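July
Prepared by Leszek Rutkowska, Project Lead

Progress report to the Clorell programme office: Table-setting demonstrations, second reporting period

1. Purpose of this report

This report covers work carried out by the Gokton handling group between the last review meeting and the end of the present period. It gives particular attention to the gripper fault first notified to the programme office by telephone, the suspension of collection that followed, and the terms on which work has resumed. The financial statement is submitted separately.

2. Position against plan

The work plan called for 3397 accepted demonstrations of table-setting tasks by the close of this period. The group has 1864. The shortfall is owed almost entirely to the suspension and to the withdrawal of recordings made with the faulty equipment. Before the fault came to light the group was slightly ahead of its schedule.

The tasks remain those agreed at the outset. An operator holding one gripper in each hand places a plate, cutlery and glasses on or beside a mat, and clears them again. The position of each gripper is tracked throughout, and the opening between its fingers is recorded alongside. Both values are needed if the demonstrations are to be of use to the partner team at Dronberg, whose robot arms will be trained on them.

3. The fault

On a Thursday afternoon an operator reported that a drinking glass had slipped from the right-hand gripper while being carried across the table. The glass fell a short distance, struck the edge and broke on the floor. The operator was not hurt. The session was stopped, the glass was cleared away and the incident was entered in the log at 3.40 p.m.

It was at first treated as an ordinary handling error. Tươi Quách, who maintains the grippers, asked that the recording be checked before the session was restarted. The recorded opening showed the fingers closing fully and remaining closed for two seconds after the glass had left them. A gripper that is holding a glass cannot be fully closed, and the reading was therefore wrong before the glass was dropped as well as after it.

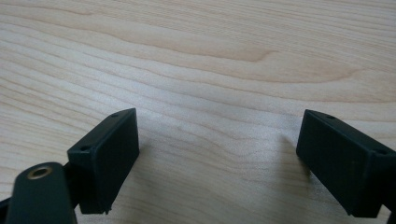 The cause was found the following morning. The opening is measured at the linkage which drives the fingers. A retaining screw in the right-hand unit had worked loose, so that the linkage could turn a little way without moving the finger attached to it. The operator felt the trigger reach its usual position and took the grip to be firm, while the finger pressure was well below what was required for a smooth glass. The same looseness caused the recorded opening to drift by up to six millimetres in the course of a session.

The left-hand unit was taken apart for comparison. Its screw was still seated but could be turned by hand with little effort. The group concluded that the fault was one of assembly and would in time have appeared in both units. The thread-locking compound called for in the assembly instructions had been left out when the grippers were rebuilt in the spring. The rebuild was signed off on the strength of a function test which did not include a load.

4. Effect on the recordings

All recordings made after the spring rebuild were examined. For each one, the fully closed reading at the start was compared with the fully closed reading at the end. Where the two differed by more than one millimetre, the recording was withdrawn. On this basis 377 demonstrations were removed from the accepted set. The total given in section 2 is the figure after removal.

The group considered whether the withdrawn recordings could be corrected by calculation. Dronberg was consulted and advised against it, as the drift was uneven within a session and a correction could not be checked against any independent measurement. The recordings have been kept in a separate store and are marked as unsuitable for training.

One batch had already been delivered to Dronberg and contained 28 of the affected demonstrations. Dronberg was told on the day the cause was confirmed, and has stated in writing that no robot arm had been operated using that batch.

5. Safety review

The breakage raised two matters beyond the fault itself. Operators had been working in light indoor shoes, and there was no written instruction on who should clear broken glass or when the session might continue. Both were failings in the original risk assessment, for which the project lead takes responsibility.

The assessment has been rewritten. Closed shoes are now required within the working area. A dustpan, heavy gloves and a lidded bin are kept by the door. After any breakage the session ends, the floor is cleaned by a person other than the operator, and the log entry must be countersigned before work begins again. The review also recorded the cables running over the carpet near the table as a trip hazard. The permanent runs will be placed under covers. The gripper cables must remain free to move with the operator's hands, and operators have been asked to check where they lie before each recording.

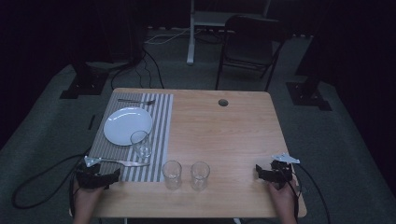 Consideration was given to replacing the glasses with plastic tumblers. The group does not recommend this for the whole programme. Clear glass is one of the materials named in the agreement, and its weight and smoothness are part of what the demonstrations are meant to cover. Plastic will be used for operator training and for the first session after any repair.

6. Corrective work on the grippers

Both units have been reassembled with new screws and the correct compound. Mühlbauer, who supplied the original linkage parts, inspected the drawings and proposed a small locking plate that prevents the screw from turning. Plates have been ordered at a cost which can be met from the existing equipment budget. Until they are fitted, the screws are inspected at the beginning and end of every working day.

A load test has been added to the function test. Each gripper must hold a weighted cylinder for one minute without any change in the recorded opening. The fully closed reading is now taken before and after every recording, and the software refuses the recording if the two do not agree. Neither unit has failed either test since work resumed. The group regards this as encouraging but notes that the earlier fault took several weeks to develop.

7. Revised schedule

Collection was suspended for eleven working days. The group proposes to recover part of the shortfall by running two operator shifts on three days of each week, beginning once the locking plates are in place. It does not expect to recover all of it within the next period, and asks the programme office to agree that the target of 3397 be moved to the end of the period following.

If this is not acceptable, the alternative would be to drop the clearing tasks and collect placing tasks only. Dronberg has said that it could work with such a set, though it would prefer the fuller one.

8. Matters for decision

The programme office is asked to approve the revised date in section 7, to note the withdrawal of recordings described in section 4, and to confirm whether the rewritten risk assessment should be lodged with Clorell or held at Gokton. A copy is available from Tươi Quách on request, together with the fault log and the results of the load tests to date.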